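Storage notes: curing and holding alliums after harvest

The Plirell growers' group has finished its comparison of two curing methods, and the full tables are in the June packet. Members who did not get a packet can ask Korkor Antwi for a copy. The short version follows.

Curing is the controlled drying of the outer skins and neck tissue. The inner scales stay moist. A bulb that goes into storage with a thick, green neck gives gray mold a direct path to the center, and the rot usually does not show on the outside until the bulb is already soft. Airflow matters more than heat. Shed temperatures in the low eighties are fine for onions, but garlic should be kept out of direct sun the whole time.

The trial used 2,613 bulbs from the Tapia and Florilov plots, split between slatted racks and hanging bundles. Both groups were lifted at the same stage, when half the onion tops had fallen over. Racks cured more evenly. Bundles did well on the outside and poorly in the middle, where leaves pressed together and held moisture. Members who prefer bundles should keep them small and hang them with a gap on all sides. 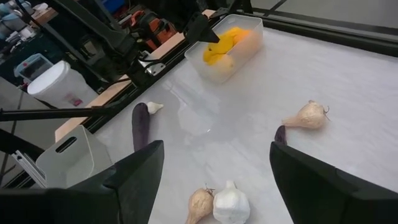 Trimming was the step with the most variation between members. Roots can be cut close once they are brittle, though a short tuft left on, like the thin dark one on the tan bulb beside the white garlic, does no harm in storage. It does hold soil, and soil holds moisture, so brush it out before the bulbs are boxed. Necks are a different matter. Leave at least an inch on onions and cut garlic stems only after the stem is dry all the way through. If the cut end feels damp or shows green, put the bulb back on the rack.

Do not wash anything. Loose outer skin can be rubbed off by hand, but stop at the first sound layer. Each extra skin removed speeds up water loss and shortens storage.

For long holding, onions do best just above freezing in dry air. Garlic can be held the same way, or at cool room temperature for a shorter period. The range to avoid for garlic is the forties, which breaks dormancy and starts sprouting. A kitchen refrigerator sits close enough to that range to cause trouble.

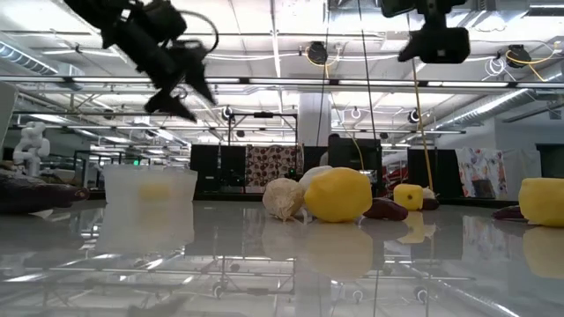 Humidity is harder to control than temperature in most home cellars. Above 70 percent, expect roots to restart on onions. The Brululik shed stayed under that limit with one small fan and 2 vents left open at night – closed again by mid-morning, before the outside air warmed up. Potatoes and apples should be kept in a separate room. Potatoes give off moisture, and apples give off ethylene.

Check stored bulbs every 6 weeks and pull any that feel light or soft at the neck. Use thick-necked bulbs and doubles first. They will not keep, whatever method was used to cure them.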